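Unit 4: Room Air Cleaners
Instructor: Jessie Innes

A portable air cleaner pulls room air through a filter and pushes it back out. The rating that matters most is the clean air delivery rate, or CADR. Divide CADR in cubic feet per minute by the room volume in cubic feet, then multiply by 60 to get air changes per hour.

Worked case: the Vurcombe study room has a volume of 4,000 cubic feet. A unit rated at 300 cfm gives 300 / 4,000 x 60 = 4.5 air changes per hour.

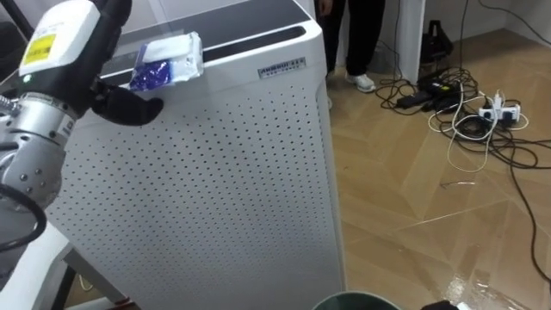

Fig. 4.2. Tall floor-standing purifier with a perforated front panel. A soft packet rests on the top edge.

Placement matters as much as the rating. Intakes and outlets are in different places on different models, so check the manual before choosing a spot. Keep curtains and furniture clear of both. Loose items left on top of a cabinet can block an outlet or slip into a slot, and should be stored elsewhere. Dust the front panel with a dry cloth.

For next class: repeat the calculation for a room of 1,000 cubic feet with a unit rated at 179 cfm. Bring your work to Farzad Tehrani's section.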